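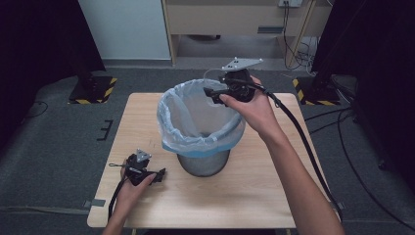 ## Comparing two jaw sets on a hand-held gripper pair

Project report, Knut Petersen
May 9, 2020

### 1. Purpose

The project compares two jaw sets for the hand-held grippers used in our teleoperation course. The operator holds one gripper in each hand and performs the task directly. Recorded jaw opening and hand pose are later used to train a controller for a two-arm system. Any weakness in the jaws therefore ends up in the training data, so the jaws had to be settled before the larger recording planned for the next course.

The two jaw sets are called Vetthorpe and Gesley in this report, after the lab rooms where they were designed. The Vetthorpe jaws are stiff and have a narrow tip. The Gesley jaws flex along their length and have a wider contact face. The gripper body, the trigger and the cable are the same for both.

### 2. Task

The task is handling the liner of a small waste bin placed on a table. It was chosen for three reasons:

- The liner is thin and slides over itself, so a poor grip shows up as slip.
- The fold over the rim has to be caught from above by one hand while the other works lower down.
- The bin is light and moves if the operator pushes it sideways.

A trial starts with the liner folded over the rim. The right gripper takes the edge of the fold, the left gripper steadies the bin near its base, and the fold is raised clear of the rim. A trial counts as a success if the edge is still held when the fold is clear and the bin has not tipped. A second attempt at the same grip counts as a failure, even if it works.

### 3. Setup

Both grippers are wired. Each has a flat triangular plate on top, which gives the pose tracking a fixed reference on the body. The cables run back past the wrist and off the table. In January we tested a shorter cable from the Hinrichs kit, but it pulled on the wrist when the right hand was raised above the rim, and those recordings were discarded.

The table stays in one position for all trials. Jaw opening is logged at 50 Hz by the Koklow controller board, and pose is logged separately and matched to it afterward by timestamp. The board was zeroed with the jaws fully closed before each block.

I was the only operator. This removes differences between people but also means that the results say nothing about how easily a new operator would learn either jaw set.

### 4. Results

Each jaw set was used for 50 trials, 100 in all, in alternating blocks. The log holds 972 separate jaw closings, including adjustments made before the first contact with the liner.

The Gesley jaws failed less often. Their wider face holds the film even when the gripper comes in at an angle, and the flex takes up small errors in height. Most of their failures came from catching two layers of the liner and dragging the bin.

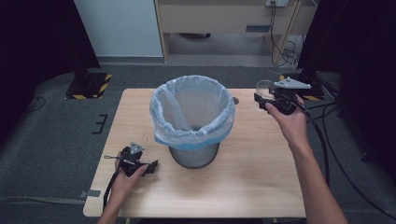 The Vetthorpe jaws had the opposite problem. They separate a single layer well, but the approach angle has to be close to vertical, and the film slips out of the tip if the wrist rotates during the lift. Operator fatigue seems to matter here. Failures were more common late in a block than early in it, and the trigger force in my notes was higher.

The left hand was less sensitive to the choice of jaws. Both sets could steady the bin near the base, although the stiff jaws tended to skid on the metal when the side load increased.

Pose tracking dropped out in 3 trials, all with the right hand turned far inward so that the plate faced away from the tracking camera. These trials were repeated. The dropouts occurred with both jaw sets, so I treat them as a limit of the plate position – a second plate on the rear of the body might help, but it would add weight behind the hand.

### 5. Sources of error

The liner was replaced between blocks but not between trials. Creases from earlier grips make the film easier to catch, which favors later trials in a block and may hide part of the fatigue effect described above. Fold height was set by eye. A printed gauge exists now but was finished too late to be used.

The clock offset between the two logs was measured once per block. Drift within a block was not checked.

### 6. Recommendation

Use the Gesley jaws on the right hand and either set on the left. If single-layer separation becomes part of the task, the Vetthorpe tip should be tested again with a rubber coating. Before the larger recording, the trials should be repeated by an operator who has not used the grippers, with a new liner for every trial. Drawings for both jaw sets and the raw logs are in the project folder, sorted by block.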